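Selling what was in the spare bedroom

Posted Monday, September 16, 2019

My aunt moved out of her house last winter and into a two-room apartment, and a good part of what she owned came to me. She did not want to sort it. She is 84 and she had already sorted it once, in her head, into what she was taking and what she wasn't. So in December my brother-in-law and I drove a rented van back and forth on two Saturdays and put the rest in our spare bedroom and the hall outside it. I said I would deal with it by spring.

I finished last week. A couple of people have asked me how I did it and what it brought in, so I am writing it down.

The first thing I did was wrong. I started with the boxes marked "papers," on the idea that papers are small and would go fast. Papers are the slowest thing there is. Every envelope has to be opened. I spent most of January reading gas bills from the eighties and letters from people I'd never heard of, and at the end of it the room looked exactly the same. If you are doing this, start with the furniture. Getting one dresser out the door gives you a place to stand.

The furniture went in February. Two dressers, a drop-leaf table, a rocker with a split arm and four chairs that did not match. I listed all of it locally with a price and the measurements. The measurements matter more than the price. Before I added them I got the same question over and over, and then the person would go quiet once I answered. After I added them the people who wrote to me mostly showed up.

The drop-leaf table went to Attila Jakab, who teaches shop at the high school and wanted it for his daughter's first apartment. He looked at the underside for a long time and offered me less than I was asking. I took it. He came back for the rocker the next day, split arm and all.

Dishes were next and dishes are bad. My aunt had a full set of a pattern called Nivholm, service for twelve, with the gravy boat. I was sure this was worth something. I wrote to three replacement dealers and one wrote back, offering 30 dollars for the lot if I paid the shipping. I kept the gravy boat and two platters. The rest went to Gunvor Haugen at church, who had been eating off paper plates since her kitchen flooded, and I feel better about that than I would have about the 30 dollars. 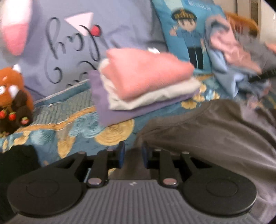
Linens and clothes took up more room than anything else and brought in the least. Nobody buys used sheets. The animal shelter takes towels and blankets but not pillows or comforters, so call first. Coats went to the school drive in town. I did sell a wool cape and two good handbags through the consignment store on Fourth Street, which keeps half. Emiliano Herrero, who runs it, told me to bring summer clothes in March and winter clothes in August, and that anything brought in during its own season is already late. I had been doing it backwards.

Then there were the sewing things. My aunt made most of her own clothes until her hands got bad, and she had fabric in every drawer, some of it still with the receipt pinned on. I did not know how to price fabric. Adi Pangaribuan from my office sews, and she came over one evening and sorted it for me by type. She burned a thread of each one over a saucer to see what it was. Wool smells like hair. Polyester melts into a bead. I sold the wool and the silk by the yard online and gave Adi her pick of the cotton, and the rest went in one big bag to the quilting group at the library.

The sewing machine was a heavy old Stirnon in a cabinet. It ran, though the belt was cracked. I put a new belt on it and had the tension looked at, which cost me 58 dollars altogether, and then I sold it for 189. That was the single best sale of the whole business. I would not have bothered with the repair except that the man at the repair counter said a machine listed as "untested" gets a third of what a working one does. He was right about this one.

Books: don't. I hauled them to the used bookstore and they took eleven and I hauled the rest home again. The library sale took them in the end. They take donations on the first Saturday of the month and no other day, and they mean it.

The total came to 1,687 dollars over nine months. I kept a notebook with every sale in it, along with gas, the belt, the packing tape and what I paid for shipping, and that figure is after all of it. I gave it to my aunt. She thought it would be more, and then she asked what happened to the gravy boat, so I took the gravy boat over to her.

A few things I would do again. I kept one box by the door for anything I couldn't decide on and went through it once a month. Most of the time I could decide by then. I took pictures of the letters before mailing them to my cousins, who had asked for them. I stopped at nine o'clock every night, whether or not I was in the middle of something.

I would not rent the van twice. One bigger van would have been cheaper.

There are still two cartons of slides in the hall closet. My cousin Ray says he has a projector that works and he'll be up for Thanksgiving, so those can wait until then.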